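Automation of Light Handling Work at the Després Site and Its Effects on Staff

Student project report, Workplace Studies, second year
Prepared by Kendra Vachon
Submitted May 2025

1. Purpose of the project

This report examines how the introduction of robot arms at Després has changed the daily work of the staff who pack and restock household supply kits for rented apartments. The project was carried out during a placement at the site. It addresses three questions: which tasks have passed to the machines, which tasks have been created for employees, and how employees judge the change.

Després prepares kits for short-stay rentals. A kit holds paper goods, small fabric items and kitchen pieces, and the composition differs from one client to the next. Before automation, all handling was done by hand at long benches. The company began its trial with arms supplied by Roltareo in August and uses a scheduling program called Orkeck to assign tasks to each station.

2. Method

Information was gathered in three ways. The author observed work at the training tables over several shifts, read the station logs kept in Orkeck, and distributed a written questionnaire to the staff. The questionnaire was sent to 216 employees and 204 returned it. Longer conversations were held with operators and with two shift leads. Names of employees have been left out at their request.

The logs covered 1,000 handling attempts. Attempts that were stopped by an operator before the gripper closed were kept in the sample.

3. Work at the training tables

New items are tried at a training table before they are released to the packing line. The tables are set with ordinary household goods and are left crowded on purpose, as kits are seldom packed from a clear surface. Soft and irregular items receive the most time. Paper towels are a standard task: the roll and its holder are handled as separate objects, and operators must learn to judge both.

Household goods at the training tables, under the tinted lighting: 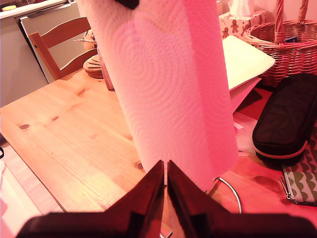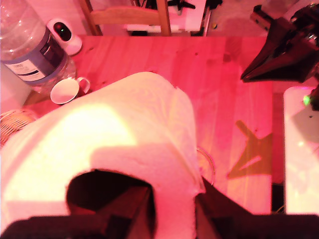
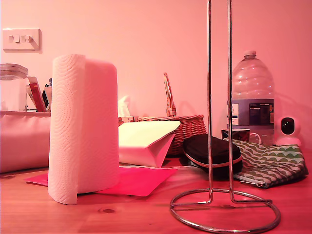
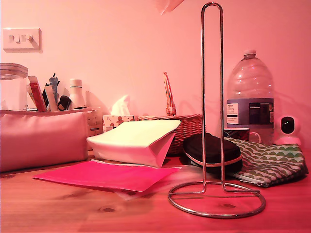 Operators work in pairs. One guides the arm and the other resets the table and enters the result in Orkeck. The pairs change roles at each break. Shift leads stated that this rotation was not part of the original plan and was introduced after operators complained of eye strain and stiff shoulders.

4. Changes in tasks

The most visible change is the decline in repetitive lifting. Employees who used to fill kits for a full shift now spend part of the day at a training table or at a checking station. Of the 1,000 attempts in the logs, 66 were stopped by the operator. The reasons entered were mostly brief ("cloth folded under," "grip too high"), and several entries had no reason at all. This limits what can be concluded about the causes.

New duties have appeared at the same time. Tables have to be reset between attempts, results have to be recorded, and fingertips have to be inspected at the start of each shift. Cleaning of the Trukex safety mats has been added to the duties of the evening shift. None of these tasks appeared in the job descriptions in force at the time of the study. Several employees raised this point in the questionnaire, and it was the subject most often mentioned in the free comments.

5. Views of employees

Opinions were divided by length of service. Employees with many years at the benches valued the reduction in physical effort but reported that they felt less certain of their own pace. One wrote: "I used to know at noon whether it was a good day. Now I have to look it up." Newer employees were more at ease with the arms and asked for faster access to operator training.

Both groups expressed concern about pay grades. Operators are paid at the same rate as packers, although the training takes longer. Management informed the author that a review of grades was in progress but gave no date for its completion.

6. Recommendations

The author recommends that job descriptions be revised to include resetting, recording and inspection. The reason field in Orkeck should be made mandatory, with a short list of options and space for a comment. Rotation within pairs should be written into the shift plan, as it currently depends on the individual lead.

Lighting at the training tables should also be reviewed with the operators who use them. Some described the colored light as tiring over a full shift, and the questionnaire did not ask about it directly.

7. Limits of the study

The study covers one site and one type of work. Night shifts were not observed. The questionnaire was offered in English only, which may have affected the answers of some employees. A follow-up after the review of pay grades would be useful.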